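From: Bushra Tanoli
To: Drorholm Laundry and Mending list
Date: February 6, 2026
Subject: Re: Blue cotton and the hard water problem

Hello all,

Answering Oanh's message from earlier in the week, quoted further down. Pictures of blue cloth first, then the reply.

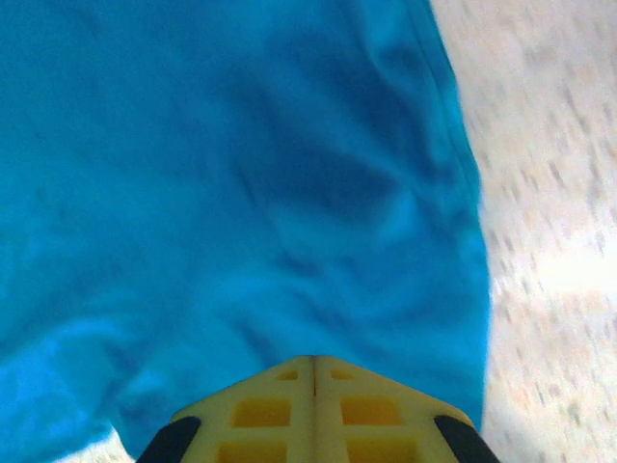
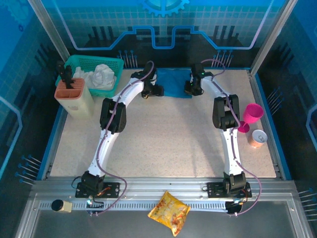
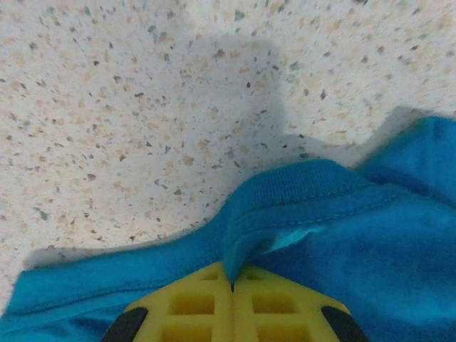
Photos: Bushra Tanoli

Oanh Cao wrote:
> Since we moved to Drorholm my coloured cottons come off the line
> stiff and a bit grey. Same powder, same machine, same 30 wash. The
> water report for our street says 311 mg per litre. Is that bad
> enough to matter? I have been looking at a Sayegh softener unit
> but it is 499 fitted and I would rather not.

Yes, 311 is hard and it will matter. I would not buy the unit yet. Try the cheap things first.

Look at the back of the powder box. There is normally a table with soft, medium and hard water, and most people pour the soft amount out of habit. Go up to the hard water dose for a month and see. If you use liquid, try powder on the towels and sheets but keep a colour liquid for anything bright, as ordinary powder often has bleach in it.

Stop using fabric conditioner for now. It coats the cotton and you will not be able to tell what the water is doing.

For clothes that have already gone stiff, I soak them overnight in a bucket with washing soda crystals, then run them through twice, the second time with no powder at all. Don't do this with wool or silk. Test dark colours on an inside seam. It took three goes to get my old pillowcases right.

Drying makes a difference too. Shake each thing hard before it goes on the line and bring it in slightly damp if you are going to iron. Turn blues and reds inside out in strong sun. I lost a good shirt to one week on the line last June.

On the Sayegh, my sister in Pastitz has one and likes it, but she has to buy salt for it and it takes up half a cupboard. Ask what the salt costs before you sign anything.

Does anyone else on the Usavier side of town have a recent water figure? Mine is 10 years old.

Bushra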